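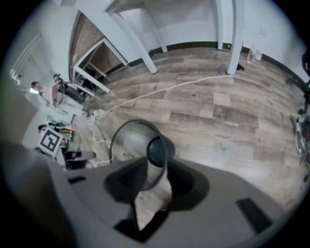 Ticket 917 – Sit-stand desk by the back wall loses power
Opened by: Xuân Lại
Category: Furniture / Electrical
Priority: Low (changed from "Emergency" by Facilities)

Xuân Lại, 9:17 a.m.
The desk stopped going up again. It also stopped going down, so at least it's being fair. The control panel is dark. I'm stuck at a height that suits neither sitting nor standing, more of a lean. The white cable from the table leg goes across the floor to the white power strip, same as always. Please send someone before my back takes on this shape for good.

Facilities, 9:34 a.m.
Is the power strip switched on?

Xuân Lại, 9:36 a.m.
I knew you would ask. Yes. My lamp is on the same strip and the lamp is fine.

Facilities, 9:50 a.m.
Please unplug the desk at the strip, wait 17 seconds, plug it back in, then hold the down button until the panel shows something.

Xuân Lại, 10:07 a.m.
Waited 17 seconds. Waited 34 to be generous. Held the down button. The panel shows E7, then nothing. I call that progress. Also, there are several white cords coming off that strip and they all look alike, so the first thing I unplugged was the Rernurance label printer. Apologies to whoever was printing labels.

Facilities, 10:15 a.m.
That was us.

Facilities, 11:40 a.m.
Checked the Wullimura manual. E7 is low voltage at the control box, most often a plug that isn't fully seated. Follow the cable to the leg and push the connector in until it clicks. Table stays where it is while you do this, please.

Xuân Lại, 11:58 a.m.
Got down on the floor. The connector was halfway out. My guess is that people catch the cable with their feet on the way to the wall, given that it runs diagonally over the planks right where you'd walk. I pushed, it clicked, the desk went up. It kept going up until I remembered which button I was holding.

While I was down there: two clear plastic bottles against the wall. Not mine. Please add to ticket.

Facilities, 12:09 p.m.
Bottles are not a desk fault. Declined.
Will order a floor cable cover from Ngcobo and move the strip under the table. Until then, step over.

Status: Waiting on parts (cable cover)
Bottles: Unassigned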